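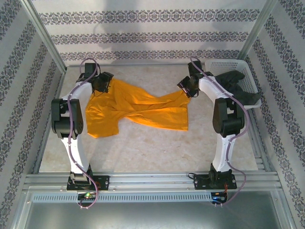 Figure 1. Two-arm cell with an orange garment on the work surface. Left gripper at the cloth, right gripper holding the other end.

Week 5: Grasp state and the two-arm planner

Reading before lab: Plirnstead notes, sections on contact estimation and shared goals. Skip the part on calibration, we did that last week.

1. Where we left off

One arm, one gripper, one rigid block. The planner asked for a pose, the controller drove to it, and the gripper reported closed or open. With cloth, closed or open is too little. A gripper can be closed on nothing, closed on one layer, or closed on three layers folded over each other. All three look nearly the same from the joint readings.

2. Grasp state

In the Tromov package each gripper carries a state with four values: FREE, TOUCH, HOLD, UNKNOWN. TOUCH means the jaws are at the cloth and the software has not confirmed a grip. HOLD needs two things to agree, the jaw gap and the camera mask. If they disagree, the state goes to UNKNOWN and the planner must not pull.

In Figure 1 the right gripper would be labeled HOLD. The left one has its jaws touching the cloth, and from a single image you should label it TOUCH. Many of you will want to write HOLD for both. Do not guess from what you expect the arm to do next.

3. Finding the garment

The color mask works well for orange on mottled beige. It works less well on shape. Look at the middle of the garment, where it narrows to a band of wrinkles between two wider sections. A mask with a high erosion setting will break there and return two objects. The planner then assigns one object to each arm, and both arms pull as if they were alone.

Fixes, in the order you should try them:
Lower the erosion setting.
Merge regions that share an edge after dilation.
Crop the mask to the work surface before you do either. The patterned walls and the basket at the back right should never reach the segmenter.

4. Planning with two arms

Once both grippers are in HOLD, the distance between them becomes a constraint. Petrauskas mode treats the cloth as a rope of fixed length. This is crude but fast, and it stops the arms from stretching the fabric. The planner draws 1,000 samples per step and drops any that break the length limit or bring the upper links too close together.

5. Lab task

Use the Markeck log set, 61 runs. Runs 1 to 49 are for tuning, the rest are for testing. Write a function that takes one image and both jaw gaps and returns a state for each gripper. Report errors per state, with HOLD predicted for TOUCH on its own line.

Due 15th December. Submit code and one page of notes. The resubmission window is in February.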